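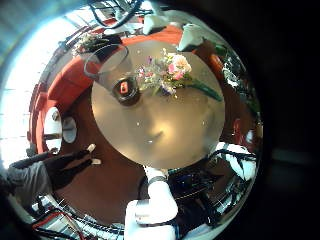 Section 6: Dressing the round table

6.1 Before you start

Sections 1 to 5 cover unpacking, fitting the pedestal and levelling the Cirklow round table. By this point the top should be fixed down and should not rock when you press on the rim. If it does rock, go back to Section 4 and adjust the feet before putting anything breakable on it.

The steps in this section are for a table used in a lounge or waiting area, with sofas on two or more sides and a small arrangement of flowers on top. They apply to fresh and artificial flowers, except where a step says otherwise.

You will need:
Flowers and greenery
A clear glass vase
Two soft, lint-free cloths
A bowl of lukewarm water with a drop of washing-up liquid
Scissors or secateurs
A jug with a narrow spout
Self-adhesive felt dots (in the Cirklow accessory bag)
A tray or old towel for trimming on

CAUTION: Do not trim stems directly on the tabletop. The pale finish shows cuts, and they cannot be polished out.

6.2 Placing the table between the sofas

1. Put the sofas where you want them first. The table is much easier to shift than they are.
2. Lift the table by the pedestal with one person on each side. Do not lift it by the rim.
3. Leave a gap of at least 300 mm between the rim and the front edge of each seat. For a room with regular visitors, allow more on the side people walk through.
4. Sit down on each sofa in turn and reach for the middle of the table. If you have to get up to reach it, bring the table closer on that side, keeping the minimum gap.
5. Check that the feet are all on the same surface. A table standing half on a rug and half on a hard floor will need levelling again.

Note: Strong daylight will fade cut flowers and may slowly alter a light tabletop where objects are left standing. If the table is near a large window, turn the top or move the objects from time to time so that it ages evenly.

6.3 Cleaning the top

Crumbs of plaster, petal fragments and fluff are more noticeable on the light beige top than on the darker ones in the range. Clean it before dressing, even if it is new.

1. Take everything off the table.
2. Lift off loose specks with a dry cloth. Pick them up; do not rub them across the surface.
3. Wring out the second cloth in the soapy water until it no longer drips. Wipe from the centre outwards.
4. Go round the rim last.
5. Dry straight away with the first cloth, turned to a clean side.
6. Crouch until your eye is level with the top and look across it towards the light. Smears show up in the glare and are easy to miss from above.

CAUTION: Do not use cream cleaner, scouring pads or furniture wax. Wax leaves the surface slippery and a glass vase can slide on it.

6.4 Preparing the flowers

A tight, low bunch suits a round table best. Seated people can see each other over it, and it looks much the same from every sofa. Pinks, peach, white and pale purple sit well on the beige top and hold their own against red or orange upholstery. All-red flowers tend to get lost in front of a red sofa.

1. Lay the flowers out on the tray or towel, still in their wrapping.
2. Remove the wrapping and any bands. Keep one band.
3. Strip off leaves that would end up under water. Small leaves close to the blooms can stay on.
4. Start with the largest flower and add others around it, turning the bunch a little in your hand each time.
5. Tuck small sprigs of green between the heads to close any gaps.
6. Hold the bunch together with the band, just under the heads.
7. Cut the stems at a slant. For the standard Juhl glass the finished bunch should be no more than 52 cm from top to bottom. For low tables, cut it shorter.

Artificial flowers: bend wired stems to length if you can, and cut them only with pliers. Wire will ruin your scissors.

Laying a bunch flat

A bunch can also be laid straight on the table for a short time, such as an afternoon event. In this case:

1. Dry the stems thoroughly.
2. Set the heads a little away from the middle of the table, with the longest stem pointing to the rim.
3. Keep the end of the stem inside the rim. Anything that hangs over will be caught by a sleeve or a bag.
4. Return fresh flowers to water as soon as the event is over.

Note: Lilies and some other flowers drop pollen that stains. Remove the pollen parts before laying these flat, or use them in a vase only.

6.5 Vase, cups and small items

1. Stick three felt dots to the base of the vase, evenly spaced. Press each one for a few seconds.
2. Stand the vase on the table before filling it. Fill it from the jug to about a third of its height.
3. Wipe the outside of the glass and the tabletop beneath it.
4. Place cups and other small items next to the flowers and well in from the rim. A dark cup gives a useful contrast to the pale top.
5. Leave enough clear space for each seated person to put down a drink. If there isn't room, take something off.

Clear glass can be hard to see against a dark background, particularly in the evening. Where children use the room, choose coloured glass or a ceramic vase, or stand the clear one on a mat.

CAUTION: Do not put hot cups directly on the top. The finish is rated for contact up to 80 °C, and a freshly filled cup may be hotter. Use a coaster.

6.6 Plants and cables nearby

Flowering pot plants often stand on a ledge or side table behind the sofa. Choose one with small blooms in a colour that already appears on the main table, such as white or pink, so that the two go together. Always use a saucer, and water the plant in the sink if the pot is above upholstery.

Where cables run behind or above seating, keep them clear of vases and watering cans. Tie them back so that no one catches them when sitting down. Do not stand the water jug on the back of a sofa – it will go over sooner or later.

6.7 Upkeep

Every day: check the water level, remove fallen petals, wipe up rings.

Every second day: change the water completely, rinse the vase and take a small slice off each stem.

Every week: take everything off the table and clean as in 6.3. Check the felt dots and replace any that have worn thin or picked up grit.

Every month: brush out the sofa cushions, hoover under the table and check that the top is still tight on the pedestal.

6.8 If something is not right

The flowers droop within a day. Recut the stems and put them in fresh water up to the necks for two hours, somewhere cool.

White rings under the vase. These are usually limescale. Wipe with a damp cloth and dry. If they remain, use the Prulau surface cleaner supplied with the table, following the label.

The vase leans. Check the felt dots first, then the table level.

The top feels sticky. Too much washing-up liquid was used. Wipe twice with plain water and dry.

Scratches near the rim. Light marks can be reduced with the Rovora repair stick, shade Beige. Try it on the underside first.

Replacement felt dots and repair sticks can be ordered using the form at the back of this manual. Mark it for the attention of Petronella Hendricks, Spares, and give the number printed on the label under the tabletop. Section 7 covers dismantling and storage.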